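Visit report: Stolitz pressing plant and mastering room, 1 August 2019

Stolitz cuts and presses most of the vinyl for Vuven, a small label that deals mainly in death and black metal. Fatima Omoregie runs the cutting lathe and led the tour. The lacquer on the machine was side A of the new Pleduvden album, a fast record with very little space between the kick drum and the bass guitar.

Her cutting notes were specific. Sibilance on the vocals was reduced by 2 dB, the low end was summed to mono below 155 Hz, and the side was held to 19 minutes. Longer sides force a lower level, and blast beats lose definition first.

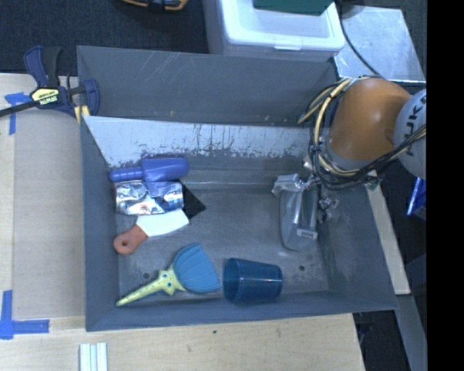 Gray metal bin on a wooden tabletop, with a blue cup and a blue-violet scoop inside.

The press hall has two automatic presses and one manual unit, known in the plant as Lloyd. Lloyd handles short runs and colored vinyl. Test pressings are played in full on two turntables – one with a basic cartridge, one with a better one – and surface noise is logged per side. Of the last batch of 57 test copies, Omoregie rejected four for off-center holes.

The Pleduvden pressing is due to ship in January.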